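Ticket: Dryer stops mid-cycle, shows code 14
Product: Zorkari heat pump dryer
Status: Open, waiting on customer

Customer reports the dryer runs for up to 8 minutes, then stops with code 14 and the tank light on. Tank was empty each time. Dark cottons and trousers are the usual load. Unit was moved from the Irkach apartment to the Toprak address in December and worked normally before that.

Asked customer to unplug the unit, wait, and run the Timed program with nothing in the drum. Same code, same point in the cycle. 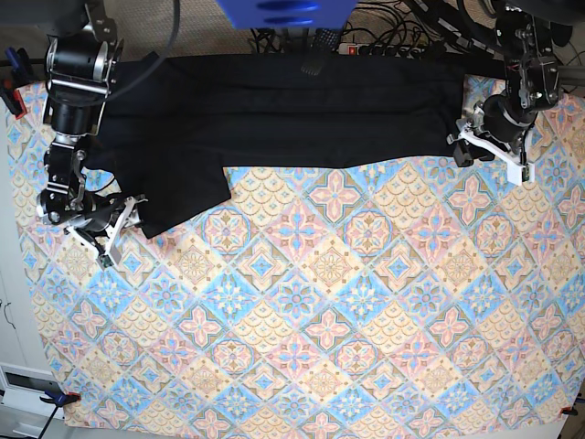
Code 14 on this model is the condensate float, which means the board thinks the tank is full. Had customer pull the tank and shake it. Float moves freely. Next step was the sump under the heat exchanger, behind the lower flap. Customer found standing water and a mat of lint over the pump inlet. Cleared both and ran Timed again. Dryer went past the old stopping point but quit at 9:40 p.m. with the same code.

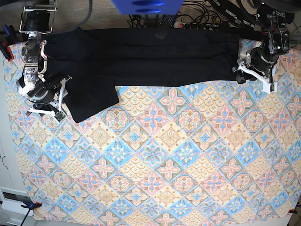
Can the drain hose cause this if the tank is being used instead of the hose? It can, if the hose was left on the rear port after the move — the pump then sends water to the hose and it runs back into the sump when the outlet sits too high.

Customer confirmed the Vamen drain kit was still attached, with the end clipped above the sink. Measured 120 cm from the floor. Told customer to take the kit off, refit the short factory hose, and check the feet with a level. Rear left foot was low and has been adjusted.

Part 515 (float switch) is on hold for now — no point sending it until the hose is ruled out.

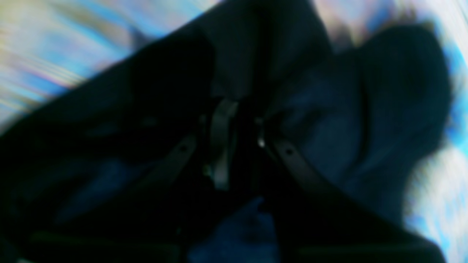 Reply from customer, 7:15 a.m.: Short hose is back on. Ran one full Cotton cycle last night and it finished, no code. Tank had water in it this time. I'll do two more loads before you close this. Should I throw out the Vamen kit or is it OK to use lower down?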